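Visit Report: Priton Household Automation Laboratory

Submitted by Svenja Aigner, June 28, 2026

A delegation of six members of the Kälin Institute visited the Priton laboratory to assess whether current machines can perform ordinary household chores without supervision. The visit followed an invitation extended in February. Corina Hämmerli, who directs the laboratory, received the group and led the tour.

The morning was given to a presentation of the Zarness program, under which robot arms are trained on chores in furnished rooms. Ms. Hämmerli reported that 645 laundry trials had been recorded to date. She stated plainly that the program does not yet claim a finished product, and that the trials are meant to show where the work breaks down.

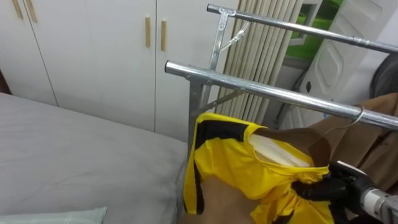

Laundry was the delegation's main interest, as it is the chore most often named in our member survey. Cloth has no fixed shape, and a machine must judge it again each time it is moved. Placing a garment over a bar is a modest task for a person, yet a yellow jersey bunched on the lower bar of a drying rack still has to be spread and evened out before the job can be called done. A hanger presents a different problem — the hook must meet the bar at the right angle. Staff consider the two tasks separately and do not combine their results.

In the afternoon the group moved to the shop-floor hall, where Erkier maintains two sorting stations. Parts there are rigid and arrive in known positions. The delegation found this work closer to regular use, although an operator remained present throughout.

Findings

Shop-floor sorting may be considered for limited trials at member sites. Household laundry is not ready for unsupervised use. The delegation recommends a second visit and requests that Priton provide its failure records, sorted by type of garment, before that date.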